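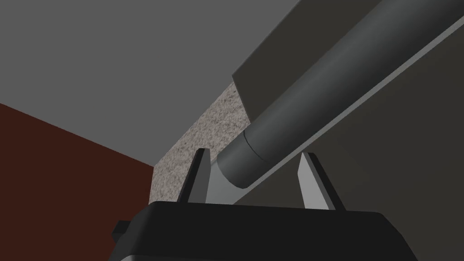
Majdi Masri wrote back after the first release to ask why half the bread recipes gave flour in cups and the other half in grams, and whether we would mind if he fixed the lot. We didn't mind at all! Most of what is new in this version started with that message.

# Ostholm Home Baking Notes

Ostholm is a small collection of handwritten baking notes, typed up and cleaned so that people can search them, cook from them, or use them in their own projects. It holds 51 recipes, mostly rye and wheat loaves, plus a handful of sweet buns that we could not bear to leave out (the cardamom ones are wonderful).

## What you get

Each recipe is one plain text file with a title, ingredients, steps and a notes field. The notes are the best part — things like "oven runs hot, move down a shelf" or "Mother used more salt". We kept these as written, spelling and all.

There is also a table, recipes.csv, with one row per recipe:

- title: as it appears on the card
- flour_g: total flour in grams
- water_g: total water in grams, with milk counted separately
- starter: yes or no
- rise_hours: first rise only
- source: Otik or Vondel, the names of the two notebooks

## Where it came from

Kristýna Hájek typed the Otik notebook, 26 recipes in all, over a very cold January. Po-yen Shih did the rest from Vondel, which has smaller handwriting and a lot more butter stains. I-hsuan Siu checked both against the pages and caught a missing cup of water in the potato bread, which explains a few sad loaves.

## Converting cups

One cup of wheat flour is set to 125 grams throughout. Rye is set to 102. If you scoop straight from the bag you will get more than that, so please weigh if you can. Majdi's original cup values are still in the old_units folder.

## Known gaps

Three recipes have no oven temperature. We think the writer simply knew. Rise times assume a warm kitchen, and over 12 hours usually means overnight in the pantry. If you bake one of these and work out a good number, send it in — we would love to have it!

## Using it

Copy it, change it, print it and get flour on it. A mention of Ostholm is nice if you share it further. Corrections go to Sherif Sqalli, who keeps the change log.

Last updated Wed 19 June

We use cookies to remember your settings and count visits. Accept all | Only necessary | Read our cookie notice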